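Ticket: Bin cell, intermittent pick faults
Status: Open (was closed in May, reopened)
Site: Horberg, Gekside cell
Priority: Normal. I'd call it higher, see below.

Original report

Arm stops partway down into the bin with a gripper fault. Clear it, restart, and it runs fine until it doesn't. Operator log blames "bad parts." I don't buy it. The bin holds mixed items and always has, and the same items were in there back when the cell ran clean.

Entry 1

Called Sament support. They want the gripper replaced. They wanted the gripper replaced last time too, before anyone had looked at it. I asked which reading pointed to the gripper and got a link to the price list.

Checked the fault history myself. Of the last 300 picks, 4 stopped with the fault. All four were reaches toward the same side wall, with the wrist turned nearly as far as the program lets it go. A worn finger would not care which side of the bin it was on.

Entry 2

Ran the arm by hand at low speed with the gripper held open and nothing to grab. Turned the wrist through its full range three times at the height where it faults. On the third pass the gripper's closed signal flickered while the fingers were standing wide open. Could not get it to repeat after that.

So either the sensor is going or the wiring to it is. Sament says the sensor. The sensor was new in May, and that was supposed to be the fix. I would like to see some evidence this time before we buy another one.

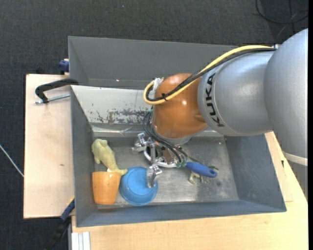
The yellow cable and the black bundle are tied together at the wrist and go through the same tight loop. Whoever routed it that way kept it tidy, and it does keep the cables together. But the bend is sharp, and everything tied into it has to move as one. If a conductor in there is tired, a wrist turn is exactly when it would open up.

The thin hoses lower down also need to be looked at while we're in there. I have not found a leak, so I'm not putting them down as a cause.

Entry 3

Somebody added a note that the bin has shifted and the arm is bumping it. Checked the clamps, all tight. Ran the corner check from the Benavides setup sheet and it came up within limits. There is plenty of scraped paint on the panel at the back, but that doesn't tell me when it happened or what did it. Leaving the bin alone.

Entry 4

Locked out, cut the tie at the wrist and let the loop open up. Retied it looser and farther back. Ran 100 picks at normal speed, no faults.

Before anyone closes this: at the old rate, 100 picks would give you one fault, maybe two. Zero proves very little. The last fix also looked great for a while.

To do

Run another 300 picks with the new routing, half of them on the bad side.
Meter the sensor wires end to end while turning the wrist by hand, arm locked out.
If a wire opens, replace the cable and leave the sensor in.
If nothing opens and the fault comes back, swap the sensor with the spare and run the same test again.
No gripper order until both are done. The quote from Sament is attached to the old ticket if purchasing asks.

Do not set this to Resolved from the office. Last time it was closed on the strength of one quiet shift.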